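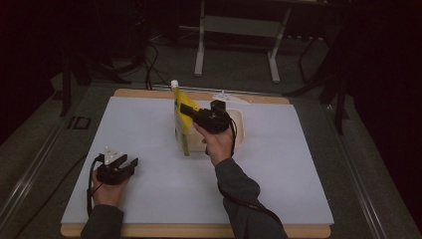
How do you pack a lunch that a child can unpack without help?

Put the thing that gets eaten first where it will be seen first, keep anything that can be squeezed upright until the end, and leave enough space at one side of the container for small fingers to get in.

That short answer took us most of a semester to arrive at, and I would like to tell you how we got there, because the getting there was a lot of fun (and a lot of applesauce). Our project was on packed lunches for first graders, and it was done by the two of us, Amirhossein Daneshvar and Sheila Garside, for the everyday design course at Plirkstead. I am Sheila, and I did most of the writing, so please blame me for the long sentences.

We began in March by asking families at the Ellberg after-school club how they pack. We got 68 answers back, which was far more than we had hoped for! Most people told us they never think about the order things go in. They reach for whatever is closest, close the lid and run for the bus. The food that caused the most grumbling was the soft pouch with a screw cap, the kind that holds fruit puree or yogurt. Parents like it because there is no spoon to lose. Children like it too, but it is an awkward shape to pack, narrow at one end and fat in the middle, and it slides under everything else.

For the packing trials we spread a plain pale sheet over the table, so that we could see where things went, and worked with a cream-colored container with rounded corners and a raised rim. A yellow pouch with a white cap became our regular test item. Amirhossein got very attached to it and wanted it thanked by name in this report, so consider it thanked.

We compared 5 ways of arranging the same lunch. Laying the pouch flat on the bottom saved the most room, but the sandwich on top got a dent in it nearly every time. Standing it up in a corner kept the sandwich nice and the lid wouldn't close. The arrangement we liked best had the pouch on its long side against the wall, cap toward a corner, with the heavier fruit next to it to hold it still.

We then tried our 2 favorite arrangements with children at the club. The lunch with the pouch along the wall came out in a calmer way, with less tipping and shaking. One girl packed hers back up exactly as she found it, which we had not asked for and were thrilled about.

There are things we would do differently. We only used one size of container, and Professor Asadi rightly pointed out that a deeper one might change everything. We also never tested a half-finished pouch, and several parents from Tesden asked about those. If another group picks this up next year, our notes and the blank family survey are in the course folder.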